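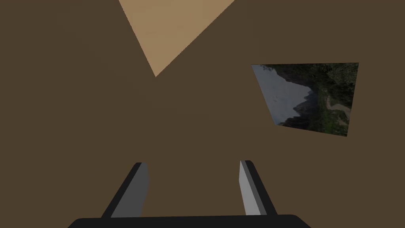
Ernell 300 Door and Window Contact Sensor

Surface-mount contact sensor for ground-floor doors, sash windows and roller shutters. Sends a signal to the control panel when the magnet and the sensor body are separated by more than 19 mm. Suitable for homes, small shops and detached garages.

Order number: 1094
Replacement magnet: 626

Operation

The sensor reports open, closed, tamper and low battery. Each event is stored in the panel log with the time and the zone name. The log can be exported as a text file and handed to police or an insurer after a break-in. Entries cannot be edited from the keypad.

The tamper switch responds to removal of the cover and to removal of the body from its base. It stays active when the system is disarmed.

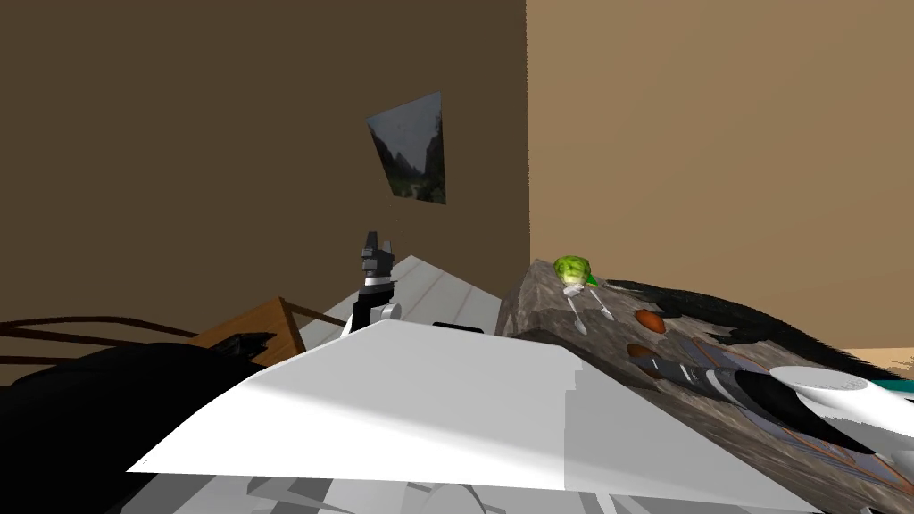

Mounting

Fit the body to the fixed frame and the magnet to the moving part, with the alignment marks facing each other. On steel doors, use the spacer supplied. Screws are required on exterior doors; the adhesive pads are for interior use only.

Test each zone from the panel menu before arming.

Compatibility

Works with Eder panels, firmware 4 or later. Older panels show the sensor as a generic zone and do not report low battery separately.

In the box

Sensor body, magnet, spacer, two adhesive pads, four screws, lithium cell.

Supplied by Stastilton, Zirkdale. Trade accounts: Aniela Tokarz. Returns and warranty: Rosalie Prantl.

Page last revised May 27, 2021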